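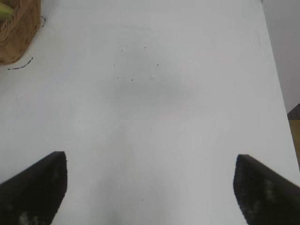

Alunos da Escola Técnica Sastby apresentam projeto de robótica na quinta-feira

A Escola Técnica Sastby abre ao público, na quinta-feira, às 14 horas, a mostra final da turma de manipulação robótica. Participam 22 alunos, divididos em equipes, que passaram o semestre programando uma garra de dois dedos para trabalhar sobre uma mesa branca, com objetos de uso doméstico, entre eles um cesto trançado.

O projeto, denominado Skakby, somou cerca de 40 horas de laboratório e contou com o apoio da empresa Vesance. — A turma aprendeu a registrar cada tentativa, inclusive as que falharam — afirma o coordenador, Wafula Muriithi.

A entrada é gratuita. As demonstrações ocorrem no laboratório 2, com inscrição prévia na secretaria da escola.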